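Working Rules for Handheld Gripper Demonstrations: A Student Project Report
Gareth Kettle and Perihan Taşdemir
Project Berberg, final report, submitted Tuesday, December 1, 2020

1. Why we wrote rules

Our assignment was to produce a code of practice for recording cloth handling with handheld grippers. We had expected to spend the term on robots. We spent it on sentences, mostly the kind with "must" in them, and we can report that two people can argue over "must" and "should" through an entire lunch.

The first draft ran to 14 rules. Our supervisor crossed out half of them with what looked like real pleasure, and the 7 that lived are the subject of this report. We named the draft Hondska and the final version Mao, after Perihan's cat, who ignores rules in any version.

2. Rules about the operator

Rule 1. Both hands stay on their grippers from the start signal to the stop signal. Fingers do not help. A bare finger that smooths one corner teaches the robot that corners smooth themselves.

Rule 2. Check the status lights before touching the cloth. We wrote this one after a very fine afternoon of folding that recorded nothing.

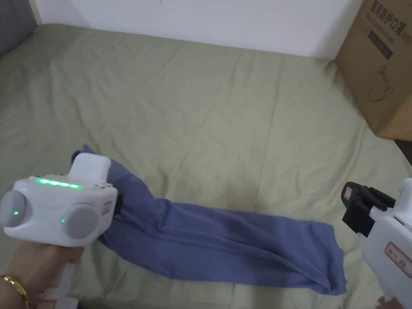 Does the operator have to work slowly?
Steady matters more than slow. We ask for a pace that could be kept up for a whole session, with no racing at the end to beat the clock.

Rule 3. Take a break after 12 recordings. Gareth considered this rule soft until he tested the alternative, and he now defends it to strangers.

3. Rules about the work surface

This chapter caused the most trouble. Our draft said the surface must be "clear," which sounded fine until we tried to say what clear meant. Homes are full of stuff, and a robot trained on a bare surface may be upset by its first pair of socks. The opposite view, that anything goes, has its own problems, such as losing a controller under a sleeve.

We settled on a working zone. The cloth gets enough room to be spread flat, and other things may stay as long as they are outside that zone and nobody shifts them during a recording.

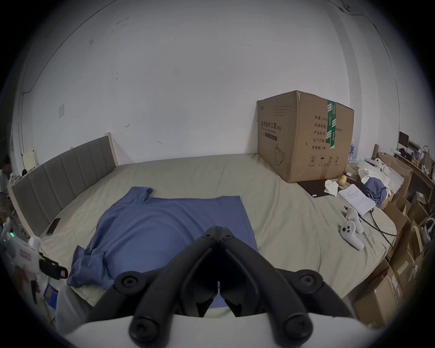 Figure 2. Blue shirt spread on the bed, with the gripper in front.

Rule 4. Mark out the working zone before the first recording and leave it alone until the last one.

Rule 5. Cables are routed away from the hands. We don't say how, having tried several methods and become attached to none of them.

4. Rules about people and privacy

Cameras mounted on grippers see far more than the cloth. Turn your wrist a little and you have recorded the room next door. Our draft had no rule on bystanders at all, an omission that our reviewer at Trinemeck pointed out in 2 very short emails.

Rule 6. Anyone who might come into view is told before recording starts and can say no. Phones in view are placed face-down, and papers with personal details are put away.
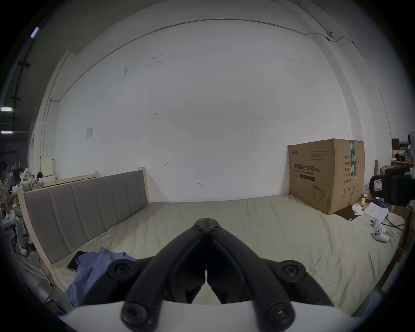 5. Rules about records

Rule 7. Every session has a log, filled in the same day. It lists the operator, the cloth, the task, and anything that went wrong. Failed attempts are kept and labeled as failed. We feel strongly about this, partly on principle and partly on account of how many of them were ours.

The log form fits on one page. An earlier form did not, and operators responded by writing "fine" in every box, including the one for the date.

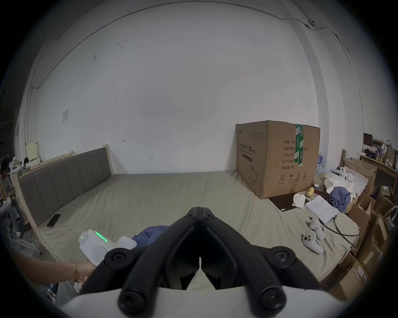

We also asked that the log name the version of the rules in force. This sounds fussy, and it is, but we changed Rule 4 midway through the project and then had to work out from memory which sessions came under which wording. Our memories did not agree. Those sessions are now labeled "version unknown" and are left out of our comparison.

6. What we would change

Rule 5 needs a proper method, or it should admit to being a wish. Rule 6 should say how long recordings are kept, a matter we have passed to the department and expect to hear about in February. We would also test the rules on operators who had no part in writing them, as we were both suspiciously good at understanding what we meant.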